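October
By the night desk

The Ketbridge unit stopped at 900 cycles with the fingers open. No fault code was logged. The arm held position, the brakes were on, and the card it was meant to pick lay flat on the white table where it had been placed.

I was the technician on shift. The procedure for an uncommanded stop is to press the red button, hang the tag and write down the time. I wrote down 3 a.m. Then I read the force log, which the procedure does not ask for. 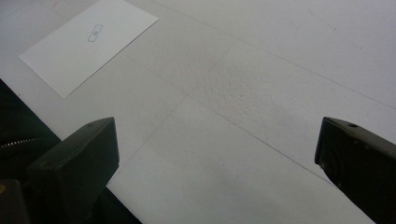 The log showed a grip force of 13 newtons on every cycle up to the stop. The limit for card stock was 7. The fingers had been closing too hard all night, and the controller had reported each pick as good. The limit had been entered at Prasville in the old units and never converted. I checked the entry twice and copied it into the report.

This accounted for the force. It did not account for the stop. A controller that believes every pick is good has no cause to open its fingers and wait.

I released the brakes from the pendant and jogged the arm a short way. It moved cleanly. I sent the close command and the fingers stayed open. I sent it again. The pendant showed the command as received.
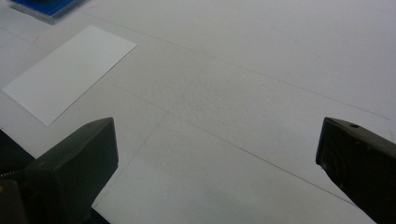 Soriano Works – Handling Safety Group, Night Section

I called the day office at Dolis and was told to reload the settings and resume. I reloaded the settings. The limit came back as 13, as it would, so I changed it to 7 by hand and initialed the change.

I had not yet sent anything else. The fingers closed to the width of a card, held for three seconds and opened again. The force log recorded 7.

The report has a box for cause and a box for action taken. Under action I put the new limit. I left the tag on, moved my chair to the other side of the guard and started on the box for cause.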